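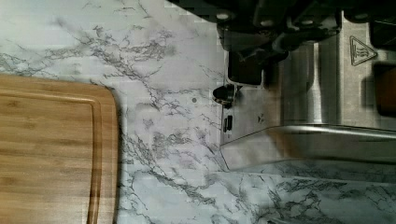
Bamboo board on the marble-patterned counter

Home | Posts | Recipes | About me

When I moved to Cluldale I thought I could already cook rice. My mother cooked it every day and I stood beside her, so I believed the knowledge had gone into me somehow. It had not. For the first month I ate rice that was soft outside and hard in the middle, and I blamed the water, the pot and the cooker in the flat.

My neighbour Delwyn Merrick was the one who asked me how long I let it rest. I did not know what she meant. She is 63 and has cooked for large families in two countries, and she told me that she takes the pot from the heat, puts a tea towel under the lid and then goes away from the kitchen completely. She waits until the radio news has finished. I tried it the same evening and the rice was better, though a little sticky at the bottom.

After this I began to write everything in a notebook. My friend Eoin Quinlan laughs at it, but he also borrows it. I am now at page 48. Most pages are only small things, for example that the rice from the shop on Rutherford Street needs less water than the one from the market, and that old rice wants more. I wash it three times. My mother washes it until she is tired of washing it, and I could not write this as a number.

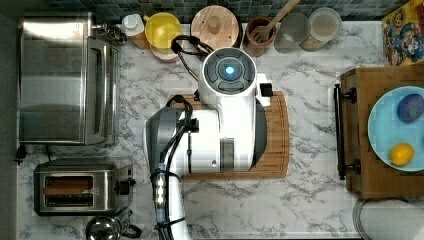
Kitchen counter, with the toaster oven on the left

The next problem was broken rice, cơm tấm, which I missed very much. I could not find it here, so I asked my cousin Sơn Phí on the telephone. He said I should soak normal jasmine rice for one hour, dry it on a cloth and break it gently with a rolling pin inside a bag. It makes a terrible noise. Kylie Tautahi, who lives under me, came up the stairs to see if I was all right, and she stayed for dinner.

We ate it with fried egg, cucumber and fish sauce with too much chilli. The grains were not all the same size and some went soft before the others. Next time I will soak them for 2 hours and write down the difference. If you know a shop near Cluldale that sells the real one, please write to me, I will gladly take the bus.

Contact | © Notes from a Small Pot | Back to top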